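Ticket 56 - Planning / Equipment
Subject: Budget sizing for second manipulation cell, gripper and camera line items on hold
Opened: 16/07/2025
Queue: Automation purchasing
Priority: Normal
Status: Waiting on vendor
Related: Floseck cell, phase 2

Summary

The phase 2 request asks for a second arm, a gripper, a wrist camera and one overhead camera. Purchasing returned it with two questions. First, why does the gripper line carry two finger sets when the first cell was quoted with one. Second, can the wrist camera be dropped and the overhead camera kept. Both questions can be answered from simulation before money is committed. This ticket tracks that work.

Setup

Simulator: Katton, current stable build.
Task set: tabletop, household objects. Mugs, a binder, a desk organizer with compartments of different heights.
Gripper model: two-finger parallel, as supplied in the Anano quote.
Arm model: as supplied, no changes.
Table: generic wood texture, same table in all runs.

The object meshes are stock. Mug dimensions have not been checked against anything we would buy, so any clearance figure taken from the sim is only as good as the mesh.

Entry 1 - wrist view

Started with the wrist camera because it is the line purchasing wants to cut. The question is what the policy would lose without it. Loaded the two-mug layout and opened the hand view.
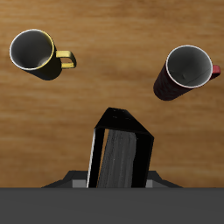 Wrist view, two-mug layout. Gripper at bottom center, yellow mug left, red mug right.

Findings from this view:

The yellow handle is in clear view, gap included. A grasp on the handle can be planned from here.

The red handle is mostly out of view, with only a short part of it showing near the right edge. A policy that wants the handle has to move the arm first or rely on another camera.

The gripper and the band of arm body along the bottom take up a fixed share of the picture. Anything close to the base of the hand is hidden. A different mount position should recover part of that. Lehner lists an offset bracket as an accessory, not in the current quote. Added to the open items.

Mug interiors render gray with little contrast. Fine for locating the rim, weak for judging depth. If a depth sensor is considered it belongs on a separate line, so the base price stays comparable between vendors.

Conclusion for purchasing question two: not answered yet. The wrist view is useful for rims and for final alignment. It does not replace a wide view, and the wide view has to be checked for the reverse case.

Entry 2 - error during batch run

Batch of 30 resets on the organizer layout stopped early. Log:

WARN contact: penetration depth above limit, finger_left / organizer_wall
WARN contact: penetration depth above limit, finger_left / organizer_wall
ERROR solver: step rejected, reset required

Cause found. The organizer collision mesh was a single convex hull, so the compartments were solid as far as the solver was concerned. The visual mesh is hollow, which is why the layout looked correct in the viewer. Replaced the hull with separate boxes for the walls, dividers and floor. Same batch then ran to the end with no rejected steps.

This matters for the budget. The earlier estimate that said "fingers do not fit, longer set required" was produced with the solid hull. It should not be used. I have marked it withdrawn in the phase 2 sheet and left the number visible with a strike so the history stays readable.

Entry 3 - finger reach, wide view

Repeated the reach check with the corrected mesh. The large open compartment on the left of the organizer is the easy case, and the narrow fingers go below the rim there. The two center cells are stacked, with a thin divider between them, so a vertical approach cannot get to the lower one at all. That would need a front approach with the wrist turned, and the binder stands in front of the organizer in this layout. The tall compartment on the right has the highest walls and is where a longer finger set would be expected to help. 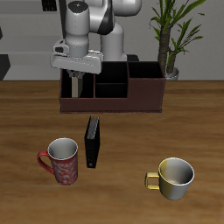 So the finger question splits in two. For open compartments the standard set is enough. For the tall one I need the usable finger length from Anano, measured from the pad tip to the underside of the housing. The data sheet gives overall length only. The housing is wide and flat, and I expect it to meet the walls before the fingers reach the floor of the compartment. That is an expectation from the geometry, still to be tested.

The lower center cell should come out of the acceptance list. Buying a finger set will not fix an approach direction problem. If someone wants it kept, the right line item is a different mount height for the arm, and that means a new pedestal quote.

Entry 4 - effect on the request

Lines as they stand:

Arm: keep. No finding against it.
Gripper: keep, 2 finger sets for now. Second set moves to "optional" until the usable length is known.
Wrist camera: keep provisionally.
Overhead camera: keep.
Offset bracket: new line, price needed from Lehner.
Depth sensor: not requested in this round.
Spare pads: missing from the original request. Pads are a wear part and the first cell had no spares budgeted. Add to consumables, not to capital.

Integration hours were copied from the Floseck phase 1 sheet without change. Phase 1 included network and safety work that phase 2 should not repeat. Please re-estimate before resubmitting - the line is large enough to change which approval level the request falls under.

Open items

1. Anano: usable finger length for both sets, and whether the second set can be ordered later at the quoted price.
2. Lehner: price and lead time for the offset bracket, plus the mounting hole pattern.
3. Internal: measure the mugs and organizer we plan to use, and scale the meshes to match.
4. Internal: rerun the tall compartment check with measured dimensions.
5. Internal: compare runs with and without the wrist camera on the same seeds.
6. Purchasing: confirm that an optional line can stay on the request without a new approval.

Items 1 and 2 sent to the vendors. Ticket stays in Waiting on vendor. Item 5 does not depend on them and can run in the meantime. Next update when the finger length is in, or at the end of July if there is no reply.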